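I was offered tea before I'd got my coat off, and a slice of seeded loaf before the tea had brewed. That is how things go at Kimcombe, where the woman behind the Tukine kitchen shop has been selling bread bins, crocks, cake tins and jars for long enough to have opinions on all of them. She asked me to leave her name out ("put the shop in, never mind me"), so I have.

I'd gone to talk about bread bins. My own had just been taken to the tip after an episode with a forgotten half of rye, and I wanted to know what to get next. I thought it would take twenty minutes. I was there until gone four!

"People come in and say they want a nice one," she told me, cutting another slice. "And I say, nice how? What bread do you eat? How fast do you get through it? They look at me as if I've asked their weight."

It's a fair question though. A household that gets through a sliced white in two days can keep it in pretty much anything, including the bag it came in. Someone like me, who buys a big crusty thing at the weekend and is still sawing at it days later, needs to think a bit harder. Her view is that crust wants some air and crumb doesn't, and every bread bin ever made is an argument between the two.

"Shut it up tight and the crust goes leathery and then you get mould. Leave it out and you've got a doorstop. You want a lid that sits over it without sealing it like a jam jar."

She started with one shelf in the corner of Jodow, the hardware place down the hill, and moved into her own premises one July with 42 bread bins and no counter to put them on. The rent was 500 a month then, which she says kept her awake. She laughs about it now - she has 3000 things in the stock book, down to the last egg cup, and sleeps very well.

I asked what she looks for when a new one comes in. The lid, she said, straight away. She opens and shuts it over and over, standing up, then with one hand, then with something in the other hand, the way you would at breakfast with the butter knife on the go. If the base slides about when she lifts the lid, she writes that down. If the lid drops shut on her knuckles, she writes that down too (with a word next to it I won't repeat). The notebook is on page 209 and has butter on most of it.

"Wood looks lovely and you'll never get the crumbs out of the joints. Enamel's good until you drop it. Plastic, people turn their noses up, but you can pick it up and wash it in the sink, and when did you last wash a wooden one?"

I had to admit I had never washed any bread bin of any kind. She was very good about it.

She's fond of the domed shape in particular, the sort with a rounded lid over a plain tub. A tall loaf fits under it without getting its top squashed, and there's less temptation to pile post and bananas on it. She does grumble about corners, and says a tub with rounded ones is worth a bit extra, as a cloth goes round them in one wipe.
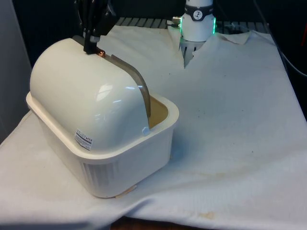

The other thing she's strict about is labels. Take them off the day you get home, she says, with warm water and a drop of cooking oil, and don't go at them with a knife. Leave a sticker on for a year and it goes brown at the edges and you'll be picking at it for the rest of your life. I thought guiltily of my fruit bowl, which still has its price on the bottom.

We got on to cleaning after that. Crumbs out every couple of days, a proper wash once a week, and dry it completely before the bread goes back in. She uses a splash of vinegar in the water if there's been any mould. Balogun, the bakery two doors along, sends customers round to her when they complain their loaves have gone off early, and she reckons half of them have simply never emptied the bin.

"It's the old crumbs that do it. They sit in the bottom, and then in goes your lovely fresh loaf on top of them."

Does she keep her own bread in one? She went a bit pink. At home it's a paper bag inside a big old saucepan with the lid on crooked, and has been for years. "It works," she said, "and I can't very well sell that, can I?"

I came away with a domed one under my arm and the end of the seeded loaf wrapped in a tea towel, which I've still got to take back.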